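The Return of the Shared Table

In the district of Iren, the evening meal was once a public matter. Households carried their chairs into the lane, set their dishes side by side and ate in company until dark. The custom faded when the mills closed and working hours no longer matched from one house to the next. It has now been restored, in a modest form, by the Poduval Society for Local Customs.

The Society held its first supper in November with 68 guests. Attendance at the most recent gathering reached 298, and the supper was divided between 2 halls. Guests bring one dish each. There is no charge for admission and no seating plan, although older residents are invited to choose their places first.

Effie MacRitchie, who directs the program, regards the suppers as a form of record keeping. "People remember a recipe when they are sitting next to someone who grew up with it," she said. Her staff have gathered written accounts of dishes that had not appeared in any printed collection, among them a barley pudding formerly served at the Grinusow fair and a sour plum relish made only in the northern lanes.

The accounts are copied by hand and checked with the family that supplied them. Where two families disagree on a method, both versions are kept.

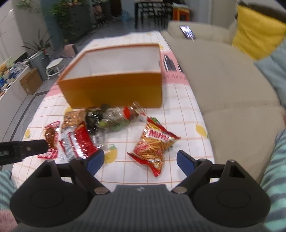
Opinion within the Society is divided on store-bought food. The founding rules required every dish to be prepared at home, a condition that discouraged those who worked late or lived alone. The rule was withdrawn after four suppers, and attendance among younger residents has since risen.

The next series will open in the Dividness quarter, where the parish hall has been made available for the winter. Residents who wish to contribute a family recipe may deliver it in writing to the Society's office.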